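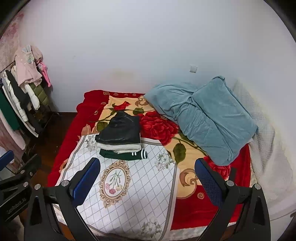
Progress report: hand-held gripper build for garment folding
Tamus project, report for the Janssen small equipment grant
Period ending Aug 12, 2022

Status
The hand-held gripper is complete and in regular use at home. The arm that will carry the same fingers is not. The base and shoulder are assembled on the bench; the elbow is waiting on a replacement bearing from Brurnier. Recording has gone ahead with the hand-held unit so that the delay does not hold up the folding work.

Work done in the period
The linkage was rebuilt once. The first set of pivot pins had enough side play that the fingers closed out of line under load, and the error showed up as a twist in whatever was being held. The replacement pins are a tighter fit and the plates were reamed to match. Closing force is now even across both fingers to the limit of what I can measure with a spring scale.

The finger pads were changed from hard rubber to a softer material, fixed with double-sided tape. Tape is a stopgap. It creeps after a long session and the pads have to be pressed back into place. The next set will have a molded lip.

The count of usable recordings stands at 1,319, all of them pick, fold or stack tasks with ordinary clothes on a bed. A bed was chosen over a table for the main set: the surface gives when the fingers press down, and the arm will have to cope with that. Bedding with a busy print was kept in on purpose — the earlier tests on a plain gray sheet gave results that did not carry over to anything else.

Results by fabric
Fleece is the easiest material so far. The pads find a fold edge on the first close in nearly every take, and the stack stays square.

Knits are acceptable. Cuffs tend to roll under when the garment is set down, and a second pass is needed to flatten them.

Smooth, coated and leather-like garments remain the weak point. They slip sideways when only one layer is held, and stiff panels spring back open after folding. Gripping at a folded end, with several layers between the fingers, works better than gripping at a hem. Zippers add a separate problem: if a pad closes on the pull, the grip is uneven and the garment swings. The current practice is to approach beside the hardware and leave the zipper outside the pads.

Motion blur is still too high during fast lifts. The garment in the fingers stays readable and the background does not, which makes it hard to recover the path of the hand afterward. Shorter exposure with an added lamp is the first thing to try.
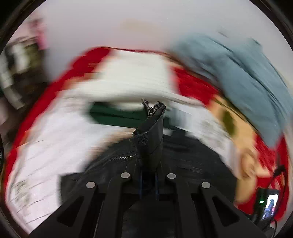

Spending
The two large purchases, the camera and the Altberg motor set, were made before this period and are covered in the last report. Spending since then has been limited to pins, pad material, screws and the bearing on order. No change to the approved total is requested.

Problems open
Elbow bearing: no delivery date. If it has not come by the end of August I will machine a bushing and accept the extra friction for the first trials.
Pad creep: see above. Mold drawn, not yet printed.
Storage: the drive is nearly full. Raw files will be moved off it before the next round of recording.

Plan for the next period
Record 100 more takes with coated and leather-like garments only, split between single-layer and folded-end grips. Fit the molded pads partway through, with the change noted in the log so the sets can be separated. Finish the elbow and run the arm without load for 14 days before it handles any clothing.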